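Hand-held gripper pair from Drirell, worth the money?

Wurkum_3177
Posted Tuesday, 20:14
Hello all. I have used the Drirell rental kit for almost one month and want to share my experience. You receive two grippers by post, you do tidying tasks at home, and you send the recordings back. The kit costs 20 a week. The blue pads hold small things well. My complaint is the cables, which are too short for working on a bed.

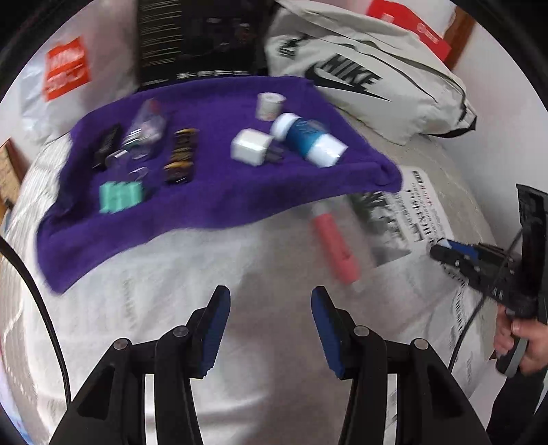
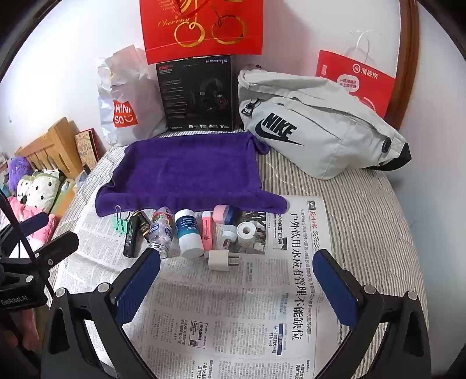

Sorting small things on the purple towel, two grippers in use.

lintel20
Thank you for the report. How is it with flat items? I had the Vallomard kit before and paper was impossible.

Wurkum_3177
Paper is slow but possible. A thin card is worse, I need three or four tries.

mossgate
I don't agree about the cables. Mine are long enough if the recorder is on a chair and not on the floor. For me the weight is the real problem, after half an hour my wrist is tired.

lintel20
Weight was the same with Vallomard, so I would not blame Drirell for this.

mossgate
I had both in my hands and the Vallomard is lighter. Please compare before you write this.

Wurkum_3177
I will try the chair, thank you. Does someone know if the pads can be ordered separately? The shop page shows part 2307 but I cannot put it in the basket.

lintel20
You must write to them by e-mail. I received mine after about two weeks.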